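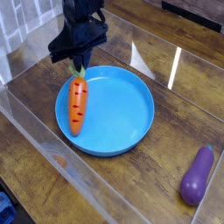
*Toy carrot on a blue plate.*

The Estano is a play kitchen that costs $580. I'll say that first, as the Nuvholm website makes you click through three pages of smiling toddlers before it tells you. For that money you get an oven, a sink, a two-burner stove, a cupboard and a shelf with hooks. You don't get any food or dishes.

We've had ours since November. My sister-in-law, Sandra Dawber, went halves on it, so both sets of cousins have been at it, and it has had a harder life than most review units. Nuvholm didn't send it to me and doesn't know I exist.

## Putting it together

The booklet is 27 pages long and has no words in it. I don't mind that in principle, but the drawings on the oven door steps show the hinge from behind, then from the front, with nothing to tell you they've flipped it. I put the door on upside down and had to back the screws out of particle board, and anyone who has done that knows the holes are never quite the same afterward. Two people could finish in an evening. The box says "under an hour" and I would like to meet whoever timed it.

The panels lined up well, I'll give them that. The feet adjust too, which helped on our kitchen floor.

## The counter
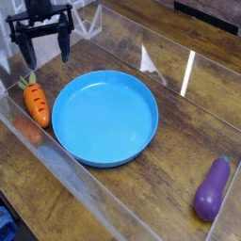 Nuvholm calls the Estano's countertop "heirloom oak effect," and the word doing the work there is "effect." It's a printed film over board, glued down at the edges, and ours has started to lift next to the sink. I have nothing against printed wood as a look. A wood-grain top like the one in the photo, with its clear walls, would suit me better for play, as toy food has a harder time escaping over a wall than over a flat edge. The Estano has no lip at all. Everything round goes straight to the floor and under the fridge, and I'm the one lying down with the yardstick.

It does wipe clean. Marker came off with dish soap, crayon took a bit more rubbing.

## Knobs, door and faucet

The company says the oven door is good for up to 3,000 openings. That sounds like a lot until you watch a four-year-old check on a cake. Ours still closes, but it has picked up a wobble, and the magnet that holds it shut is weaker than the one on my old Holloway, which was secondhand when we got it and cost a fraction of the price.

The stove knobs click nicely. One came off in the first week and had to be glued. The faucet swivels and is the best thing on the whole unit – solid, smooth, hard to pinch a finger in.
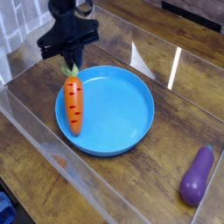
## Customer service

I wrote to ask for a new strip of edging and got a polite answer from Mārtiņš Zariņš in the parts department. He offered to sell me one for $8, plus shipping. I pointed out that the film had come up by itself. He asked for my receipt and a picture of the damage, I sent both, and the strip came free.

It was the wrong color, a sort of gray. I've stuck it on anyway.

## What else you could buy

The Genura kitchen is smaller and plainer, and the oven window is only a sticker, but the top is thick painted board with a raised edge. A neighbor has one and I've spent more time than I should have pulling on its doors. They feel tighter than ours.
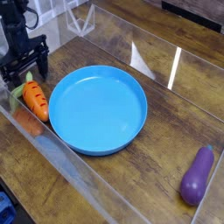 It also takes up less wall, and the cupboard is deep enough to hold a full set of play dishes, which the Estano's isn't. What you lose is the sink. The Genura has a shallow tray with a painted drain, and kids who like washing up will notice.

If someone else is paying, the Estano is a good-looking toy and the children do use it, most afternoons. At full price I wouldn't buy it again. I'd look for a used Holloway first, check the hinge screws, and put the rest of the money toward food and plates.

Two and a half stars. I'd go to three if they fix the edging.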